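Sibiya bus drivers park up over fare cut, and the hills go quiet

The town of Sibiya entered its second week without buses, after talks between the drivers' union and the regional government broke up over the question of who should speak first.

Drivers walked out after the government cut fares by a third, a move meant to calm anger over the cost of living. It has produced anger over the cost of living among bus drivers, who keep a share of what the passengers pay and had not been asked.

"They gave away our money and then held a reception for having done it," said Fadime Oral, who leads the drivers' side. The reception was held at the old customs house in Camley. Oral said she had received an invitation to it, two days late.

By the union's count, 463 buses are standing idle, most of them nose to tail along the Denby road, where they block the only route wide enough for fuel trucks. The transport office says the number is lower but has declined to provide one. A spokesman said it would be irresponsible to count the buses while the situation was still developing. The buses have not moved in nine days.

Gas stations in the upper part of town ran dry over the weekend. The one at the foot of the hill is still selling, with a limit of 16 liters per car and a line that reaches the cemetery. Police were sent to keep order there and joined the line, their own depot having run out the night before.

Neville Parsons, the regional transport secretary, flew in for the talks and spoke to reporters for four minutes. He said the fare cut was permanent, that it could be reviewed, and that no review was planned. Asked whether he had ridden a bus in Sibiya, he said he had a great deal of respect for those who did.

The meeting itself was held in the library, both sides having rejected the other's building. It was due to begin at ten. At noon the two delegations were still in separate rooms, each waiting for the other to come in and present its position. A librarian carried notes between them until her lunch break, at which point the talks were suspended.

The government's last written offer was a one-time payment of 609 per driver, to be paid in November, in return for the road being cleared at once. The union wants 2000 and the old fares back. It also wants an apology, and is understood to be flexible on the fares.

Not everyone on the road agrees with the leadership. Doğukan Uysal has driven the Sesance line since he left school, and his bus is fourth from the front. He said he would take the first offer if the choice were his, and move his bus tomorrow if the three ahead of him did the same. The three ahead of him said much the same about one another.

His sister, Fadime Uysal, teaches in Sesance and has been walking in by the river path, an hour and a half each way. She said attendance was down by half and that the children who live closest to the school were the ones staying home.

Shops in town are open, mostly. Bread was on sale every morning last week, and the baker has not raised her prices, though the loaves have become noticeably easier to carry. Fresh vegetables come over the ridge by tractor when the weather allows it.
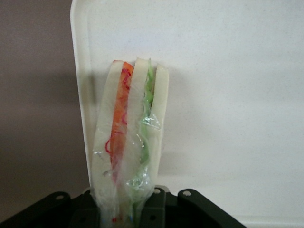

What happens next

The regional assembly is due to debate the fare cut on 4th October, if enough members can get there. Eleven of them live on the wrong side of the Denby road. A proposal to let them vote by telephone was put forward last month and could not be adopted, as the members who supported it were unable to attend.

Sinan Kurtuluş, who sits for the opposition and voted for the cut in the spring, is now calling it reckless. He has asked for an inquiry into how it was passed. The governing party has said it would welcome one and has scheduled it for after the election.

The union says it will return to the library whenever it is invited. The government says the invitation is the union's to send. The librarian has asked for both sides to give her a day's notice.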